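Sorting and packing help wanted, Busgate unit - autumn start

We need people. Not loads, but more than we've got, and soon. If you've got a few hours a week and don't mind being on your feet, read on. If you know someone else who might, pass it along please.

Who we are: Plerico is a small reuse shop and parts store. We take in old door furniture, hinges, bike bits, taps, brackets, lamp fittings, all the stuff that gets chucked when a house is cleared, and we clean it, sort it and sell it on cheap. Started on a market stall at Park, moved to the Busgate unit when the stall got silly. There's a second shop in Hulel now, smaller, open shorter hours, mostly door handles if you ask me.

What we're after

Two sorters, paid, part time. One packer, paid, part time, more hours in December. Plus a handful of people for the paid trial of the new labels, more on that further down, it's a seperate thing and you can do it without wanting the job.

Sorting. Boxes come in mixed. You tip out, pull the rubbish, split by type, then by size, then bag and label. Sounds dull. Sometimes is dull. Some people find it very soothing and we can't get them to go home. You'll learn the difference between a rim lock and a mortice lock quicker than you'd think. No need to know any of it before you start.

Packing. Online orders, mostly small. Pick from the shelves, check against the sheet, wrap, box, weigh, label. Needs someone careful. A customer who orders four matching knobs wants four matching knobs and will write to us at length if one's a different brass.
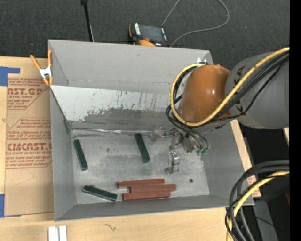

Hours and pay. Sorters do two mornings or two afternoons, your choice, but once you've picked please stick to it for the first month at least. Packer is three afternoons. Pay is hourly, same rate for everybody on the floor, the current figure is on the sheet we send out with the form. Paid monthly. Holiday is worked out pro rata. Breaks are paid, tea is free, biscuits depend.

Getting here. Bus stops at the end of the road, then it's a short walk past the tyre place. Bike rack round the back. Parking is poor and the neighbours get cross, so don't rely on it. Step-free entrance is the side door, ring and someone will come. Toilet is on the same level.

What we'd like from you

Turn up when you said you would. Ring if you can't.
Reasonable eyesight for small markings, glasses fine obviously.
Able to lift a half-full box to waist height. If you can't, say so, packing can be set up so you don't have to.
Happy with a bit of dirt and oil. Gloves and aprons provided, old clothes still a good idea.
Over 16. Under 18 we need a note from home.

No CV needed. Really. Some of our best people had a gap as long as your arm on theirs. Just the form and a few lines on why you fancy it. If forms are a pain, ring and we'll fill it in with you over the phone.

The label trial

This is the other thing. We've got 636 product lines on the shelves now and the old labels don't work, people can't read them, staff included. So we've had three new designs done and we want 50 people from outside to try them. You come in for one session, get given a list, find the items on the list, bring them back to the desk, then tell us what annoyed you. That's it. Takes roughly 27 minutes going by our own go at it, could be quicker if you're not nattering.

Everyone who does a session gets a shop voucher, good at Busgate or Hulel, no expiry. We'd specially like to hear from people who've never set foot in a parts shop, people who use large print, and people who don't have English as a first language. Friends of staff are fine, staff aren't, sorry. One go each.

We write down which labels you managed with and which you didn't. We don't keep your name with the answers. You can stop half way and still get the voucher.

How to apply

Email or post the form, or drop it in at either shop. Put SORT, PACK or LABELS at the top so it goes in the right pile. You can put more than one. Deadline for the jobs is the end of September 2021, label trial stays open untill the slots are full.

We'll get back to everyone, yes or no. Last time round we had 280 replies for one post and it took us weeks, so please be patient, it's the same couple of people reading them as are running the till. If we'd like to meet you it'll be a short chat and a go at sorting a box, which is paid. No trick questions.

References: one is enough. Doesn't have to be an old boss, a teacher or neighbour will do, just not a relative.

Start dates are flexible for the sorters. Packer we need fairly sharpish so there's time to learn the shelves before it gets busy.

Questions, ask in either shop or use the contact form. Mornings best, the phone gets ignored after lunch when deliveries are in.

Contact us | © 2021 Plerico, Busgate and Hulel | Back to top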